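The Mouse Corner: marble top, white tray, black mice
A small gallery from the Tendwood desk pages
Posted 2026-08-02

Welcome back to the gallery! After the drawer pages in March I got a pile of messages asking about the other end of the room, where the mice live, so that's what this one is. If you've been reading for a while you'll know I have a soft spot for dull desk things, and a computer mouse is about as dull as they come. I love them. I pick them up in shops and click them and put them back down again.

The tabletop is the gray marble pattern I went on about when we moved in. I nearly went for a plain white one called Cornura (very clean, very sensible) and then saw the gold streaks in this one and that was the end of it. The white veins go every which way, and in a couple of spots there's a tan-gold bit that looks like somebody cracked a plate and glued it. It hides dust wonderfully, and then you get down at eye level and find out how much dust it's been hiding.

First up, the everyday one. It's a black Lecoo, wireless, matt on top, with a scroll wheel and one little square button tucked in under it.
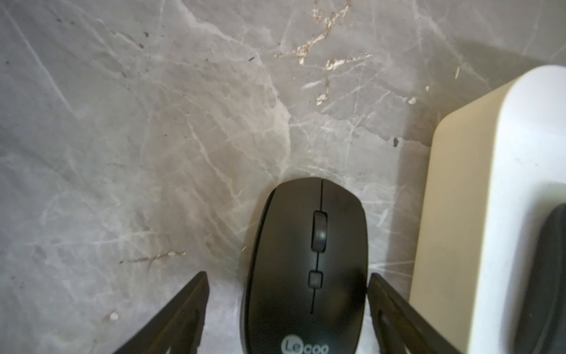
Does a wireless mouse need a mat on a patterned top like this?
Mostly it comes down to the shine. An optical mouse likes something with a bit of texture to look at, and a busy pattern is usually fine, but a very glossy surface can make the pointer skip or drift. Try it bare for a day, and if the pointer jumps, put down a thin cloth mat or even a sheet of paper.

I went bare in the end. I had a big felt mat for a while (a Hemcombe one, 34 inches across, lovely and far too much) and it collected crumbs like it was being paid to. It's gone to live under the sewing machine now, where it's much happier.

Next, the tray. I wanted something low so I could drop a mouse in without looking, and white so I'd stop losing black things on a dark shelf. Low curved sides turned out to be the right call, because with anything taller I just piled stuff in until it was a junk bowl. It does show every speck, I'll admit that. There's a stain on the bottom I've been at with baking soda and dish soap and it has not moved one bit.

The two mice in this next one are the same style, one smaller than the other. I like the small one for travel and the bigger one for long afternoons of spreadsheets, when my hand wants something to rest on. Both have that ribbed band low down, and it's my favorite part — your thumb always knows where it is. 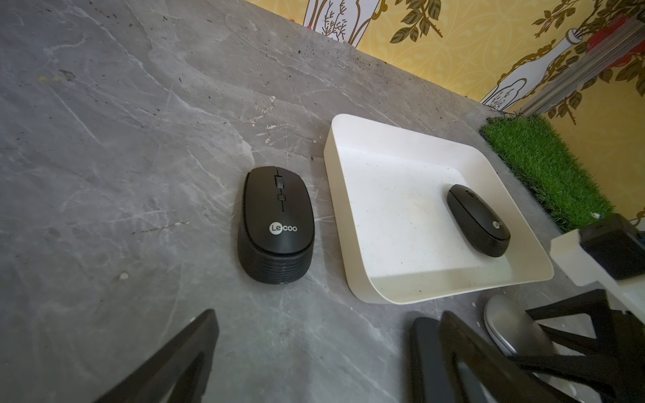 Crumbs, then. I eat toast at this desk and I'm not going to stop, so my rule is a dry brush along the back by the wall before anything else comes near it. Wiping first only makes paste. After the brush I use a cloth that's barely damp, and I go over the mice with the same cloth, wrung out again, with the power switched off. For the grooves I use an old soft toothbrush and no water at all. The wheel gets a puff from a rubber bulb blower and then I leave it alone, having once poked a toothpick into one and regretted it for a week.

The scuffed patch on the top is staying. I looked up repair kits, and the one I liked was $28 before shipping, and for that money I can put up with a pale spot. Some readers have suggested a coaster over it. I did try that and kept knocking the coaster off with my sleeve!

Last one, with the tray cleared out. You get a bit of the fake grass in this too, over past the tray. I'm very fond of the grass. It's so green.

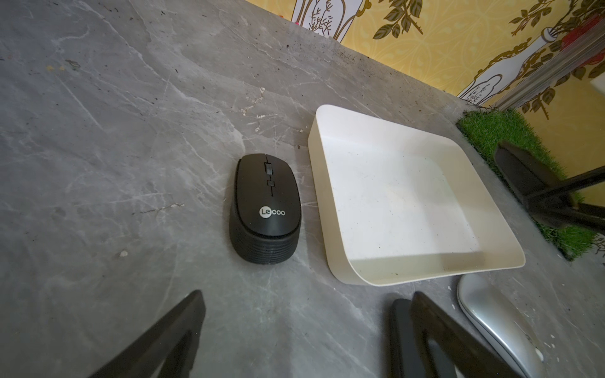

As for where everything goes at the end of the day, I keep it loose. Mice in the tray if I remember, beside it if I don't, and batteries never in the tray (they roll, and they end up under the radiator). I tried labels once and they lasted until the first busy morning. A shallow tray close to your mouse hand does most of the work all by itself.

The cable drawer is next, and I'll be needing a bit of a run-up for that one. If you have a tray stain trick that isn't baking soda, put it in the comments, please. I'll try anything short of bleach.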